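When I ask Evie Dobson how a person begins to build locks for model theaters, she laughs and says that nobody plans such a thing. She had a repair shop for clocks first, and a customer brought her a puppet stage with 12 trap doors that had to open by themselves.

"He wanted it silent," she says. "Of course I could not make it silent. A solenoid always gives a small knock. In the end he liked the knock, he said it sounds like an actor stepping on the boards."

Today her firm, Novenen, makes latches and small moving parts for puppet stages and cabinets. The biggest piece until now is the Erklow stage, with 256 wires behind the back wall. Evie drew the wiring plan by hand and she still keeps it, rolled up, on top of the cupboard.

I expected that we would talk about mechanics, but she wanted to talk about wires first. In her opinion most failures begin at the ends. A wire is stripped too long, or it is bent too many times in the same place, and then for a week everybody blames the coil.
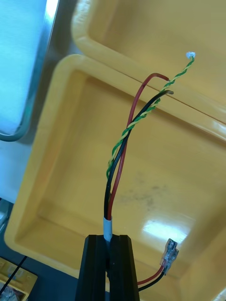
Red and black leads with bare ends, and a green and yellow twisted pair with its small white plug.

"I learned to twist my thin wires from an old man at Kostiuk, where I had my first job," she says. "He made me do it again 7 times. I was angry, but I still twist them in his way — short turns, the same from beginning to end."

About the solenoids themselves she is more relaxed. She likes the open type, where the spring and the shaft can be seen, and she buys simple ones for 12 volts. The eye hole at the end of the shaft is important for her, as she can put a thin steel link through it and bring the pull around a corner. For a trap door she needs very little force. The hinge must be good, and the door must not be painted too thick.

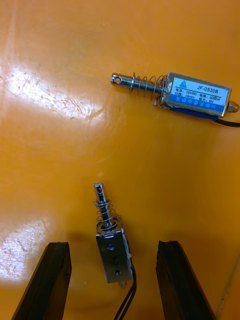 Varkano, the puppet company that uses the Erklow stage, sees the matter differently. Their answer by letter was that the doors should be moved with strings, as a string can be repaired in the interval by anyone who is able to tie a knot.

Evie has read the letter and she is not offended. "They are right about the knot," she says. "But with strings you need one more pair of hands, and behind that stage there is place for 2 people only." She will visit them again in October, with a box of spare springs and new hinges for the left door.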